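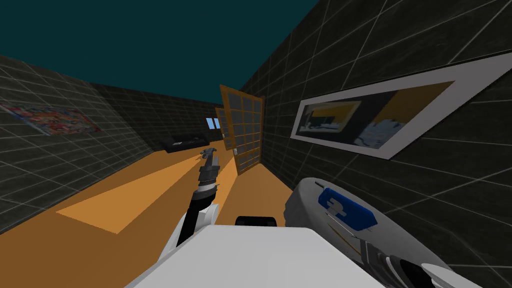 The simulated living room, with the two arms in front of the open door. Render: Prelby

Teaching a planner to respect doors

When Ecaterina Vasiliu started at Prelby, she asked for one week to make a robot pass through a door in simulation. Her manager gave her two. "It took until May," she says, and she laughs a little. "The door was the easy part. The planner had to understand what it did not know about the door, and this was the long part."

Vasiliu leads the motion planning group, which has four people and one large screen they all share. The software is called Tovitard. It takes the views from the robot, builds a map of the space that is free, and searches this map for a movement of both arms and the body together. I visited on a Friday morning, and she had a run open before I could take off my coat.

The room in this run has dark tiles on the walls, an orange floor and a sofa at the far end. The door has a wooden frame with many small glass panes, and for Vasiliu these panes are the whole point.

"Most test rooms have a door like a flat board," she says. "For a board, the depth values are simple. With glass, you must decide. Do I believe the sensor when it looks through the pane? Our first version believed it. It planned the elbow straight through the glass, with full confidence."

The present version keeps two maps, one of what was measured and one of what the planner is allowed to touch. A pane can be free in the first map and forbidden in the second. Costel Surdu wrote most of this code. He sits at the next desk and joined us when he heard the word "glass."

"People ask why we do not simply mark the door as one solid box," Surdu says. "We tried. But a box around an open door also closes the space beside it, and then the arm has no path. You need the strips of the frame and you need the panes, and you need to know they move together."

He showed me the view from the gripper, with the fingers near the paned wood. At this distance the planner stops using the big map and changes to a small local one, which it builds again at every step.
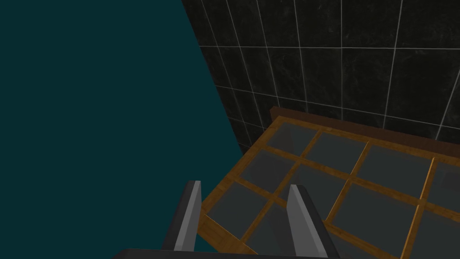
What the wrist view is for

The local map was a request from Tamsin Montoya, who works on perception. In her opinion the wrist view is the most useful one and also the least honest. "It turns with the hand," she says. "A wall can become half of your image. If the software expects the floor to be down, it is lost very fast."

Her answer was to train on tilted views on purpose. The team now keeps 4000 short runs in which the hand looks at walls, corners and furniture from uncomfortable angles. In 2902 of them the perception module finds the correct surface at the first attempt. Montoya is not satisfied with this number, and she keeps a list of the failures by type. Plain surfaces are the worst, she says, as there is nothing on them to hold on to. Framed pictures are a different kind of problem.

"A picture on the wall has edges and dark areas, and to the network it can look like a window or a shelf," she explains. "So it wants to plan a path into the painting."
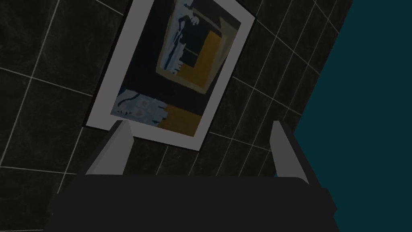
She solved a part of this by asking the module for a plane before it asks for an object. If the border and the inside fit the same plane as the tiles, within a small tolerance, the planner treats everything as wall. The check costs about 2 milliseconds. Surdu still thinks it is too slow, and the two of them have discussed it, in his words, "more than is healthy."

I asked Vasiliu when Tovitard will run on a robot outside of the simulator. She did not want to give a date. The controller that follows the planned path is still being changed, and she prefers to have one moving part at a time. The next room is already chosen, with a narrower passage and a door that opens to the other side.

"Costel wants also a mirror," she says. "I told him, after the summer."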